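En defensa del club que no gana nada

Llevo ya unos cuantos cursos acompañando al club de robótica de Ondthorpe, y cada primavera, cuando se acerca la muestra regional, me llega la misma pregunta de algún padre con la mejor intención del mundo: ¿y este año a qué concurso van? Este año, como el anterior, a ninguno. Quisiera explicar con calma por qué me parece una buena noticia, aunque sé que a más de uno le va a sonar a excusa de mal perdedor (y algo de mal perdedor tengo, lo reconozco).

Durante años participamos en el torneo Tennant. Lo recuerdo con cariño, de verdad: los bocadillos en el autobús, los nervios, aquel robot que giraba siempre a la izquierda y al que todos acabamos queriendo. Pero también recuerdo cómo trabajábamos. Desde enero, todo lo que no sumara puntos quedaba fuera. Si una alumna preguntaba por qué el motor se calentaba, le decíamos que ya lo veríamos después del torneo, y después del torneo llegaban los exámenes, y la pregunta se quedaba sin contestar hasta el verano.

Ahora el club trabaja en un único proyecto, que los chicos bautizaron Folteo por motivos que nunca han querido contarme. Consiste en que dos brazos aprendan a ordenar una mesa con cosas de cualquier casa. Dicho así parece poca cosa. Mi cuñado, sin ir más lejos, me dijo que para eso ya tenía él a sus hijos — y ni siquiera le funcionaban.
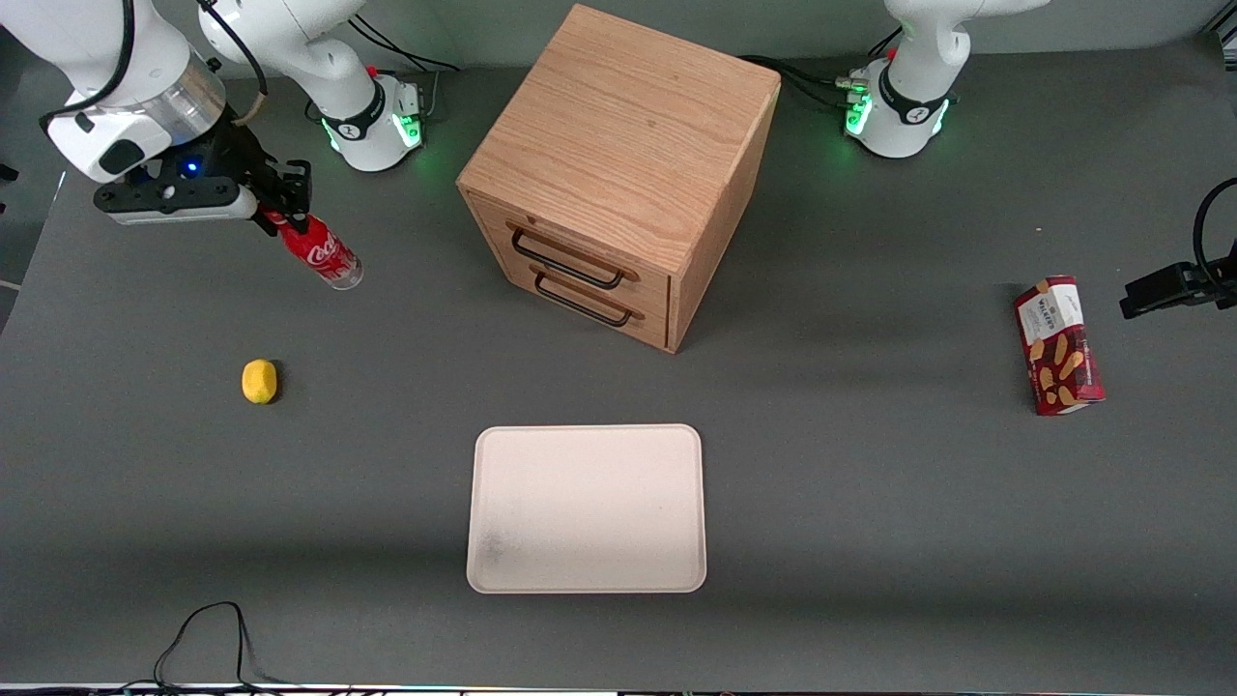
Ondthorpe, marzo

Agarrar una botella de Coca-Cola por cerca del tapón y dejarla inclinada en el aire, entre dos dedos negros, es algo que a cualquiera de nosotros nos sale sin pensar. A los alumnos les ha llevado 12 sesiones ponerse de acuerdo en cómo debería hacerse. ¿Se coge por el cuello o por el cuerpo? ¿Qué pasa con el plástico si se aprieta de más? ¿Y la caja de galletas Walkers, que es alta y estrecha, se levanta igual? El mueblecito de madera, con sus dos cajones, dio para una tarde entera de discusión sobre tiradores, y confieso que fue una de las tardes más felices que he pasado en un aula.

Se me dirá que los concursos motivan, y es cierto. Hay chicos que solo arrancan cuando hay un marcador delante, y sería injusto no tenerlos en cuenta. También se me dirá que un trofeo en la vitrina ayuda a pedir dinero, y ahí no tengo gran cosa que responder: los 1308 euros que gastamos el curso pasado en cables, recambios y sensores Utier salieron de una rifa, y la rifa fue agotadora.

Pero miro el cuaderno del club, donde se apunta cada intento con lo que se esperaba y lo que pasó, y encuentro páginas enteras escritas por alumnos que en los tiempos del torneo se limitaban a sujetar el cargador. Hay cuatro que se quedan después de la hora a discutir por una bandeja. Uno de ellos me corrigió la semana pasada una explicación sobre el par de giro, y tenía razón, y estuvo insoportable hasta la hora de cerrar.

Quizá algún día volvamos a competir, si ellos lo piden. De momento lo que han pedido es una llave del aula y otra estantería, y en la estantería estamos.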